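Subject: Re: [wogan-makers] Anybody make it to the Tritham open day?

Hi all,

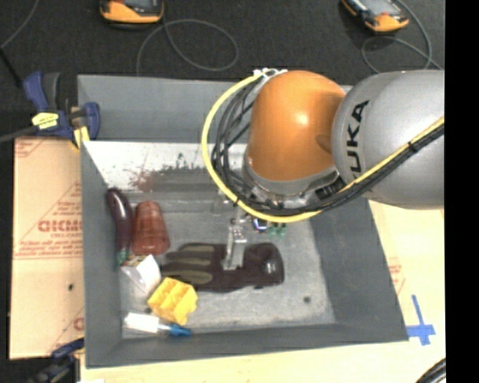

So yes, I went, and I'm really glad I did! I got to Tritham a little after 2 and the line for the bin picking demo was already out the door (the sign-in sheet said 521 by the time I left, and it's not a big building).

On 04/April, Bretlow list digest wrote:
> Did anybody get over to the open day? I had to work. Mostly
> I want to know if the picking arm is any good with soft stuff,
> or if they only let it grab boxes. Also, is parking still awful?

Soft stuff was what I wanted to see too. They had a KUKA arm over a big gray bin, and the mix in there was nicely mean — a work glove, an eggplant, a see-through cup and a few other odds and ends. I caught it with the finger of the gripper right down on the glove. Gloves are what I'd have picked to trip it up, so I stood there way too long watching!

The woman running the table let us call out what it should go for next, and the kids loved that (lots of votes for the eggplant). I asked her about speed and she said they care more about clean picks for now. She's happy to come talk to us in Notasville if we can get 20 people in a room, so let me know if you're in.

Parking: still awful. Use the lot behind the feed store, it's a 200 yard walk.

I have a spare copy of the handout if anyone wants it.

Kalliopi Gashi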